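Household chore robots: can they do it yet?

Household and shop-floor chore robots are machines meant to take over the small jobs people do with their hands, like clearing a desk, folding a towel or putting parts in a bin. The short answer to "can they do it yet?" is sort of, sometimes, and I get asked it at nearly every family dinner, so I'm writing the long answer down once and sending people the link!

First, a bit on what counts. A dishwasher is a machine that does a chore, and so is a robot vacuum, but most folks who work on this stuff mean something with a gripper that can handle objects it wasn't built around. Factory arms have been great for decades at picking up the same part from the same spot. Move the part over by a hand's width and plenty of the older ones will happily grab air.

Picking things up

Grasping is the piece that has come along the furthest (and the piece I'm fondest of). Boxes, bottles and cups are pretty manageable now. Flat, wide things with a cord attached are harder, and a computer keyboard is my favorite case. It's thin, it's much longer than it is wide, the keys give when you squeeze them, and the cable goes wherever it likes.
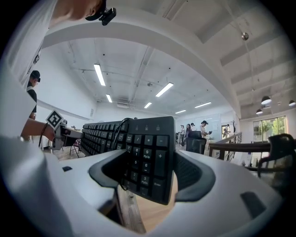

Ermelinda Cordeiro
Contributing editor, Home and Workshop Machines

A keyboard held upright between two black rubber jaw pads is a good test of grip, but tidying a desk asks for more. The machine has to decide where the keyboard goes, mind the cable and set the thing down without dropping it on its corner. I ran my own little tally in August at the Tramdale workshop: 166 tries at moving a keyboard from desk to shelf, and 9 of them went wrong, nearly always on the way down.

Where things stand

Shop floors are ahead of homes. The Calloway packing line runs two arms that sort mixed parts, and its log for the month shows 3,282 items handled, with a person stepping in whenever something got wedged. Homes are messier, and laundry is still slow going. The Atent kitchen trials got as far as loading plates, then got stuck on wet glasses, which I can sympathize with.

See also: Grinberg shelf test, cable handling, robot vacuums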